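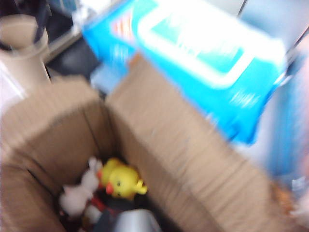

Teaching an arm to fill a box by remote control goes better when the hand on the controller is slow. Fast wrist movement smears the wrist camera's picture, and the learner gets little from it. Above the open flaps, the lettering on the blue package is unreadable, while the yellow chick down in the box still shows its eye and beak. Slow down before the object crosses the flaps, then lower it.

Tips from the bench
Agnes Holmgren
February
Reading time: 3 minutes
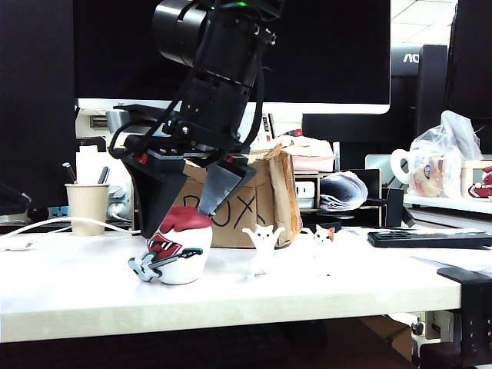
Small ornaments need a straight approach. Stop above the object, square the wrist, then come down. With a lidded pot, watch both fingers from the side view: the left one can cover part of the lid while the right is still reaching down beside it. Leave enough space for the open fingers between the pot and neighbours such as the two cats. Clear cables out of the path and clamp anything that can shift.

Keep the box in the same spot for the first 200 runs, then start moving it. Delete any run with a long pause in the middle. I kept 193 and redid the rest.

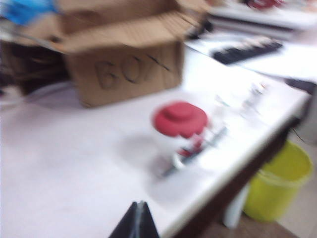
Check both camera views before each session, and wipe the lenses with a dry cloth. If the controller drifts at rest, recentre it and start the run again. Nine good runs in a row is enough for one sitting. Tired hands overshoot.

Related
Orier controller: setting the dead zone
Padding gripper fingers for glazed pottery
Labelling storage boxes at Plerkham
Vlachou bench clamps, refitted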